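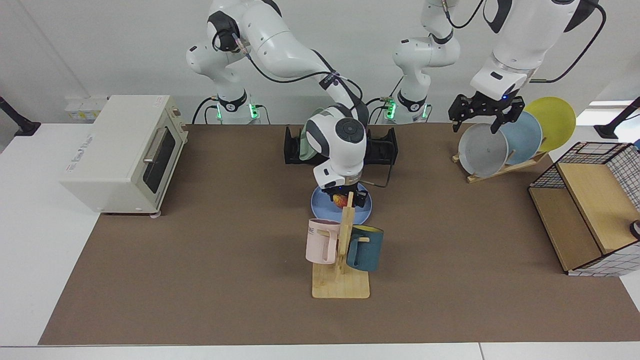 Fig. 4: Brown mat on a white table, with a light blue plate.

Section 6. Fitting and caring for the Drestix table mat

6.1 Before you start
The mat is supplied rolled and must lie flat before use. Unroll it face down on a clean floor and leave it overnight at room temperature. Do not use a hairdryer or iron to speed this up.

Caution: Do not fit the mat over a table that has been waxed or oiled in the past 6 weeks.

6.2 Fitting
1. Clear the table and wipe it with a damp cloth. Dry it fully.
2. Measure the short side. The standard mat (Kikwood pattern) is 700 mm deep. For deeper tables, order the Dunleavy pattern.
3. Lay the mat face up and line up the rear edge first.
4. Smooth from the middle outwards with the flat of the hand.
5. If a corner lifts, place a heavy book on it for 8 hours.

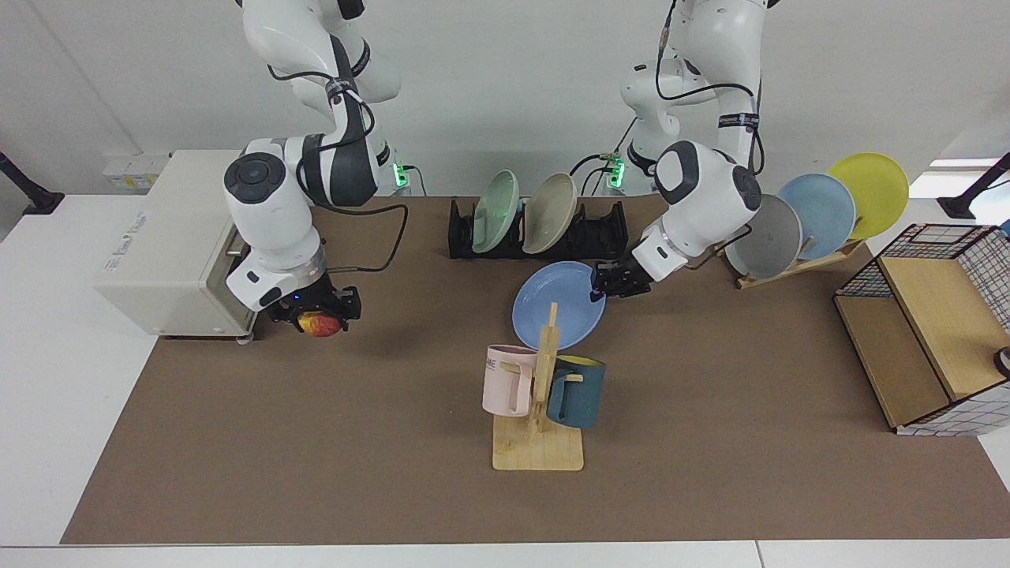
6. Trim only if the mat overhangs the table. Use a sharp knife and a steel rule, and cut from the underside. Trimmed mats cannot be returned to Pitergate.

Note: A slight smell on first use is normal and fades with airing.

6.3 Heat
The mat resists warm crockery but is not a trivet. Put a cork or cloth pad under pans, casserole dishes and teapots. Small cooking appliances must stand on their own feet with the air gap stated by their maker. Do not trap the mains lead beneath the mat.

6.4 Daily cleaning
Use warm water and a little washing-up liquid. Rinse the cloth and wipe again. Bleach, scouring powder and white spirit will dull the surface.

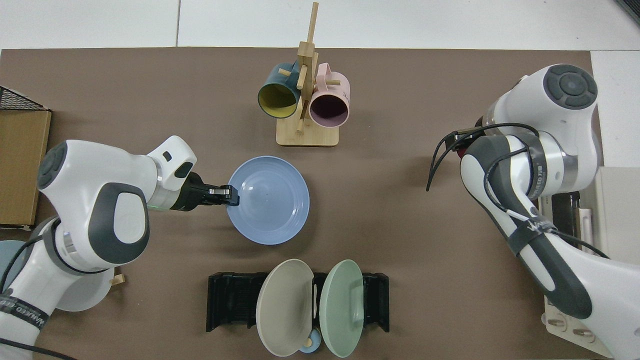 Marks from crockery are caused by unglazed foot rings and by grit caught beneath them. Check the underside of each item once and smooth any rough spot with fine wet-and-dry paper. Lift items to move them. A plate such as the light blue one with the ribbed inner ring should be turned over and checked in the same way. Light scuffs can be rubbed out with a soft dry cloth; deep scratches are permanent.

6.5 Storage
Roll the mat with the face outwards and tie it loosely with tape. Never fold it. Store upright, away from radiators.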